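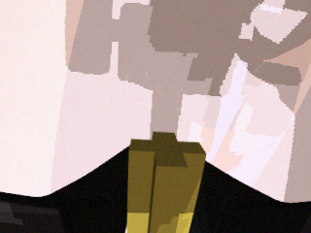
Our June open day at Flemthorpe was the event your grant was meant to pay for, and most of it did. The plan, as you will remember from the application, was to let the people of the town see a robot arm at work before it is let anywhere near the Norkine packing line. Farhad Parsa put the simulator up on the big screen, gripper view first, and a gentleman in the front row asked whether the olive-yellow block was cheese. It is now called the cheese in all our paperwork, including, I regret to say, the risk assessment.

We had nearly 700 visitors over the day, a good share of whom were looking for the plant sale. Raíssa Siqueira ran four demonstrations and took questions after each one. The commonest was about jobs. The second commonest was about the toilets. 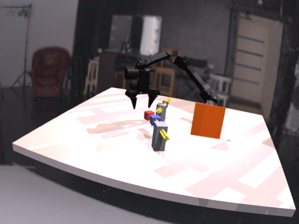
The afternoon sessions went better than the morning ones, chiefly thanks to Raíssa slowing everything down and telling people which object the arm was going for. We had assumed this would be obvious. Comments cards bear her out -- "now I see what it's up to" came up in several hands.

Spending is within budget apart from the hire of chairs, which Teodor Avram is still discussing with the firm. Two items remain open: the written guide for schools, which is drafted but dull, and the return visit to Norkine, whose manager would like a demonstration that does not mention cheese.

We ask that the last payment be released on the usual terms.

Last updated: Tue 31 December

Comments

Gheorghița Dinu: Can the schools guide come to me before it goes out? I can make it less dull -- or at least shorter.

Costache: I was the cheese man. I stand by it.

Grigoris Karras: Report received, thank you. Please send the chair invoice separately.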